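Registro de incidencia 3237 – Celda Jaro, tarea «piezas de biberón»
Proyecto Protgate, laboratorio de Gadville
Estado: resuelta, con una comprobación pendiente
Prioridad: media
Apertura: 2023-01-24

Síntoma

La política bimanual que entrenamos en diciembre se queda dudando en cuanto tiene que coger una pieza transparente. Con las tapas de color va estupendamente, pero al acercarse al cuerpo del biberón la pinza abre, cierra, vuelve a abrir y a veces termina cerrando en el aire. En la evaluación de partida completó 7 de 14 episodios, y todos los fallos menos uno caen en el mismo tramo, los últimos centímetros antes del contacto.

Lo bonito del caso es que el fallo se repite muchísimo. ¡Por fin un error que se deja estudiar!

Lo que hemos descartado

Calibración de las cámaras de muñeca: rehecha en los dos brazos, sin cambios.
Desfase entre vídeo y estado articular: revisado en los registros, dentro de lo normal.
Fuerza de cierre: subida y bajada, mismo comportamiento.
Iluminación: apagamos la mitad de las luces del laboratorio y el resultado empeoró un poco, así que las volvimos a dejar como estaban.

Hipótesis

Cuando la pinza tiene un plástico translúcido delante, la cámara de muñeca ve el fondo a través de él y el codificador se agarra a lo que encuentra: el estampado de cuadros, otra pieza, lo que sea. La cámara fija sigue viendo bien la pose general, pero la política había aprendido a ignorarla justo al final de la aproximación. En los mapas de atención se nota muchísimo, casi todo el peso se va a los cuadros rojos y negros de la pared.

Material de referencia adjunto al tique

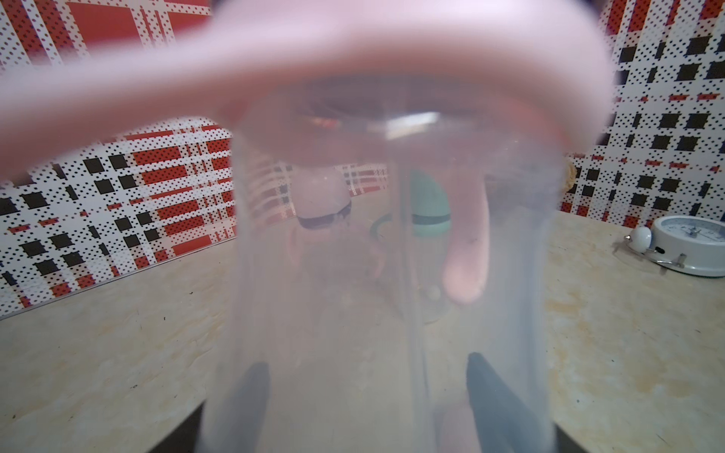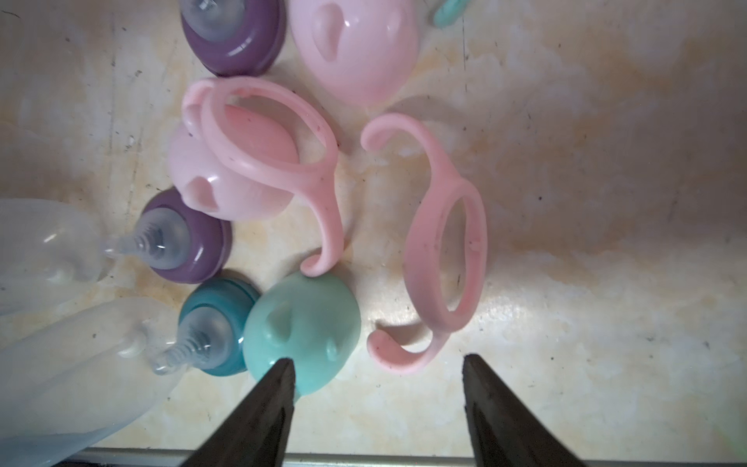
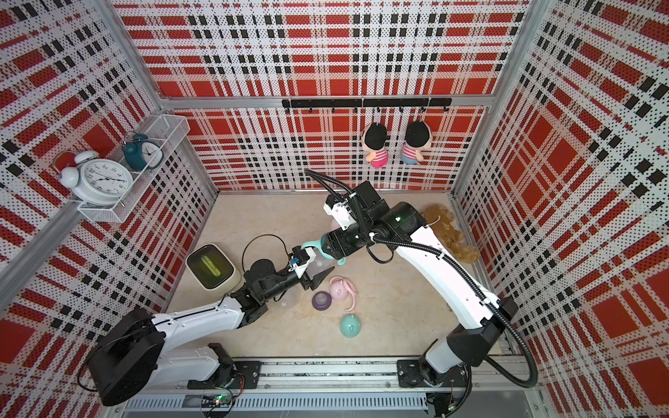
Vista fija de los dos brazos; la siguiente es de muñeca, con el aro morado en la pinza.
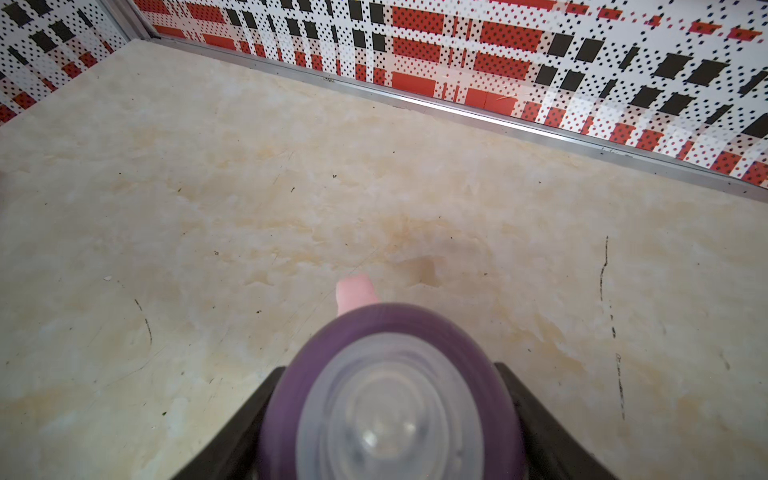 Método aplicado

1. Enmascarado aleatorio de la cámara de muñeca. Durante el entrenamiento tapamos parches de la vista de muñeca con una probabilidad que crece al acercarse la pinza a la pieza. La idea viene de una conversación interna sobre el módulo Nguyen (nuestro bloque de fusión de vistas, para quien llegue nuevo al proyecto) y se implementa en una tarde.

2. Pérdida auxiliar de contacto. Una cabeza pequeña predice si los dedos están tocando algo, usando solo la apertura y la corriente del motor. No añade nada en inferencia porque se quita después.

3. Demostraciones nuevas. Grabamos 500 episodios por teleoperación con las piezas mezcladas y cambiando los objetos de alrededor. Aquí hubo que repetir una tanda entera porque el brazo izquierdo guardaba las acciones con la escala antigua de la pinza. Queda corregido en el script de grabación, actualizad antes de grabar nada más.

4. Reentrenamiento desde el punto de control de diciembre, con la misma tasa de aprendizaje y sin congelar el codificador. Probamos también a congelarlo y la mejora casi desaparece.

Resultado

Misma batería de 14 episodios, mismas posiciones iniciales: ahora completa 13. El titubeo antes del contacto desaparece en casi todos, y en el que falla la pieza resbala después de un agarre que parecía correcto, o sea que es otro problema y le abriremos su propio tique.

También probamos cada cambio por separado. El enmascarado solo ya se lleva buena parte de la mejora. La pérdida de contacto sola apenas mueve nada, pero junto al enmascarado quita los cierres en vacío – esto no me lo esperaba y me parece lo más interesante de todo el registro. Con una batería tan corta no me atrevo a dar porcentajes; la tendencia, eso sí, se mantiene con las tres semillas que hemos lanzado.

Pendiente

Repetir la evaluación con otro fondo en las paredes. Si la hipótesis es buena, la política antigua debería cambiar bastante y la nueva casi nada.
Pasar la prueba a los aros con tetina, que mezclan color y transparencia y por eso mismo prometen.
Subir los mapas de atención a la carpeta compartida (los de la semilla 2 salieron sin leyenda, los regenero).

Notas para quien retome esto

El punto de control nuevo está en la rama de pruebas de Protgate, todavía no en la principal. Si al cargarlo aparece un aviso de claves sobrantes, son las de la cabeza de contacto y se pueden ignorar. Si el aviso es de claves que faltan, parad y escribid en este mismo tique.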